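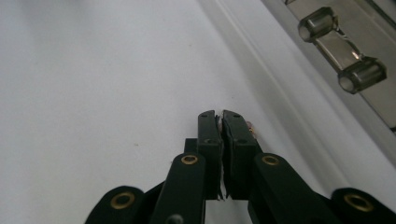

Burmont, May

White ring binder, rings no longer line up. Repair or replace?

Posted in Desk and Filing by Ha-rang Sun

I keep instrument calibration sheets in white ring binders with a silver metal mechanism. One of them now has a misalignment on the lower ring: the two halves meet with an offset, and sheets catch on the step when I turn them. The upper ring closes flush. The binder holds 200 sheets at its fullest, which is the number printed on the label it came with. The cover has a permanent crease along the spine but is not split.

Two things I would like to know. Can the ring be bent back without damaging the mechanism? And if I empty the binder to work on it, what is a sensible way to hold the loose small items (index tabs, reinforcement rings, spare labels) so they go back in the same order? I have a clear smoky-brown plastic box with internal dividers, currently empty, and would prefer to use that.

Replies

In-ho Yeo

Yes, within limits. Take all the paper out first. Open the rings using the end tabs if yours has them, or by pulling the halves apart evenly if it doesn't. Do not pull on one ring only, as this is how most of them get bent to begin with.

Wrap the bent half in a strip of cloth and move it with flat-nosed pliers in small steps. Close and check after each step. If the offset is sideways, work close to the base. If the halves overlap or leave a gap, work near the tip. Stop if the plate starts to lift from the cover. A lifted plate means the rivets are going, and it will not hold a full load again.

Afterward keep it to 100 sheets. A binder filled to the printed maximum puts a constant side load on the rings whenever it stands upright. Store it flat if you can.

The crease at the spine is normal wear and can be ignored.

Yakubu

Just buy a new one. Mirent ones are fine.

Flosow

Agree with the pliers method. On the second part, the divided box will do. I use a similar one. Clear the table and set the box toward the back, so both hands have room in front of it.

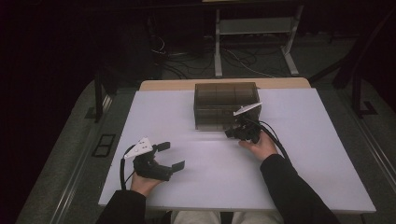
Order for filling the compartments

1. Index tabs first, in the sequence they came out, front of the binder to the left.
2. Reinforcement rings next, in a compartment of their own. They stick to paper labels if mixed.
3. Spare labels last, face up.

Keep the sheets out of the box. Stack them face down in bundles of 40 with a slip of paper between bundles, and reload from the back of the binder forward. I have 18 binders on this system and reload them one at a time.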